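Pedulex twin-arm bench: the dropped object fault

Posted October 19, 2024

Bralladell bought into the idea of a two-armed bench that could put away household odds and ends on its own. The sales sheet from Kidosell talked about "worry-free handling". We have spent a good part of the year with the thing and we would like to see the worry-free part. This gallery page goes with our fault notes. It has one picture so far, with the notes set around it, and more will be added if the next round of tests gives us anything worth looking at.

The fault is easy to state. The left gripper closes on something, the software reports a good grip, the arm lifts, and the object falls. The log still says it is holding it. Then the arm carries nothing across the table, opens its fingers over the target and marks the job as done. Out of 713 logged picks, 50 ended that way. Gourlay, who supply the control software, first called this "within the expected range". Expected by whom was not made clear.
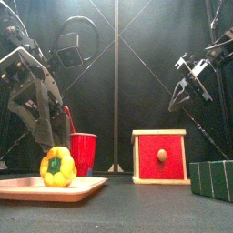

Both arms over the table, with the left gripper's fingers just above and behind the yellow pepper on its pink tray. Red cup behind, wooden box with the red front to the right.

Peppers are among the worst offenders. They are smooth, they are never the same shape twice, and the fingers on the left arm are long and flat. You do not need a laboratory to guess how that goes. The supplier's own demonstration used foam blocks, and we are told it managed 100 picks without a drop. We believe it. We also think a foam block is about the kindest thing you could ask a gripper to hold.

The first fix we were offered was more squeezing force. It cut the drops a little and bruised the vegetables, and it did nothing for the real trouble, the false report. A dropped pepper is a nuisance. A machine that says it is holding something when it isn't is a safety matter, as the other arm is allowed to move in on the strength of that message. Twice the right arm came across while the left was still low, and the two wrists knocked together. Nobody was hurt, and one bracket had to be replaced.

The second fix is a check on finger position 30 milliseconds after closing. Gourlay say it will catch nearly all of the empty grips. We asked for the test results in writing and were sent a slide.

Until we have something better, the bench runs at reduced speed, one arm at a time, with a person at the stop button. Kidosell have promised a revised gripper pad for December. We were promised one last December too.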